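Subject: Re: [voleo-users] Index rebuild stalls on long subject fields
Date: 01/10/2022
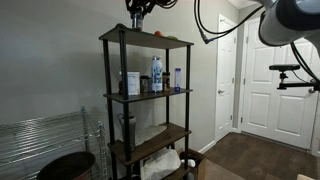
On the stall itself: I can reproduce it on Voleo with the stock config, so it is not specific to your Pladen import. The rebuild reads each record, splits the subject field on semicolons, and writes one row per term. With a field over 439 bytes the splitter falls back to the old code path, which opens a new lock for every term and does not release it until the record closes.

> We moved our catalog from Plirnine to Voleo over the break.
> The record import was clean. The index rebuild stops at record
> 2039 every time, no error in the log. Memory is fine. Removing
> that record lets it run to the end. Is there a limit on subject
> length that I missed in the docs?

There is no documented limit. Record 2039 most likely came over with all of its subject terms joined into one field. Plirnine does this on export when the "repeat fields" box is left unchecked. You can confirm it from the shell:

voleo dump --record 2039 --field subject

If the output is a single line, that is the cause. I had the same thing on one of ours, with 77 terms on one line. The lock table holds 51 entries by default, so the process waits on itself – no timeout applies, and nothing is logged.

Two ways around it:

1. Export again from Plirnine with "repeat fields" checked, then import only the affected records. Use --replace or you will get duplicates.

2. Raise lock_entries in the local config and restart before the rebuild. This works but uses more memory, and the setting is reset by the upgrade script.

I would take the first. The second leaves the joined fields in place, and sorting by subject will be wrong for those records.

The Yu plugin also writes joined fields if it is set to merge on save. Check that before you re-import – otherwise the problem comes back with the first edit.

I have a patch for the splitter and will post it to the dev list after testing on the older branch.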